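Search this encyclopedia Go Advanced search

Pocket page (paper crafts)

A pocket page is a page in a handmade album or journal that has one or more open sleeves for holding loose items. The sleeves may be folded from the page itself, glued on as separate pieces, or sewn along three sides. Pocket pages are used for letters, ticket stubs, tags, small photographs and other things the maker wants to be able to take out again. They differ from mounted pages, where everything is fixed flat, and from plastic divided sleeves, which are sold ready-made and hold cards of a set size.

Construction

The simplest form is the fold-up pocket. The maker starts with a sheet taller than the finished page, folds the bottom edge up, and glues the two short sides. A fold of about a third of the page height is common. Shallow folds let tall tags show above the edge, and deeper ones hold small items more securely.

Glued pockets are cut from a second sheet. A narrow tab is left on three sides, scored, and turned under before gluing. The tab gives the pocket a little depth. If thick items are planned, the tab is folded a second time in the opposite direction to make a gusset, which opens like the side of a paper bag.

Sewn pockets are made by machine or by hand with a long stitch. Short stitches weaken the paper and can cause it to tear along the line, so most instructions call for punching the holes first with an awl. Waxed linen thread is the usual choice for hand sewing. Cotton thread is used on machines.

Some makers cut a half circle from the top edge of the pocket so that the contents can be gripped with a thumb. This is called a thumb notch. A coin or a round punch is used to mark it.

Materials

Cardstock is preferred for the page itself, and lighter patterned paper for the front of the pocket. Patterned paper alone tends to buckle after repeated use. Old book pages, wallpaper samples, sheet music and brown envelopes are also used, often with a backing sheet to stiffen them.

Adhesives vary. Double-sided tape is quick and does not wrinkle the paper, but it can let go at the corners of a full pocket. Wet glue holds better and needs to dry under a weight. Albums meant to last are usually made with acid-free paper and glue, and newsprint or receipts are copied onto better paper before they go in.

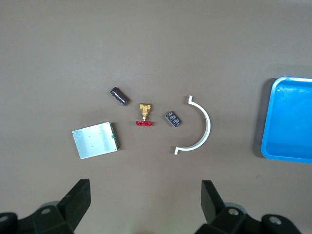
Photo: Nirnura Image Library

Contents and arrangement

Tags are the most common filling. A tag is normally cut slightly narrower than the pocket and finished with a hole and a length of ribbon or string at the top. Journaling is written on the back, where it stays out of sight until the tag is pulled. Folded booklets, maps and strips of photographs are handled in the same way.

Bulky items cause trouble in bound albums. If every pocket is placed at the same height, the book swells on one side and will not close. Makers avoid this by moving the pockets up and down from page to page, or by binding in narrow spacer strips at the spine.

The Momier layout

The Momier layout is a pattern for a 12-page album in which each spread has 2 pockets set at opposite corners. It was worked out by Ghassan Khalaf for evening classes at the Awad paper studio in Pringate and passed around as a photocopied sheet. The left pocket opens at the top and the right one opens toward the spine, so that nothing falls out when the book is held upright. The first spread and the last are often left plain. A shorter version for December albums uses a single pocket per page — usually sized for greeting cards.

Care

Pocket albums are best stored flat. Standing them on a shelf puts the weight of the contents on the bottom seam, and glued seams may open over time. Metal clips and pins should be removed before storage, as they leave marks and may rust. A split seam can be mended with a strip of thin Japanese paper pasted on the inside.

See also: Altered book; Junk journal; Library pocket; Tag (paper crafts)

Page last edited August 16, 2022 | Contact | Copyright and reuse | Back to top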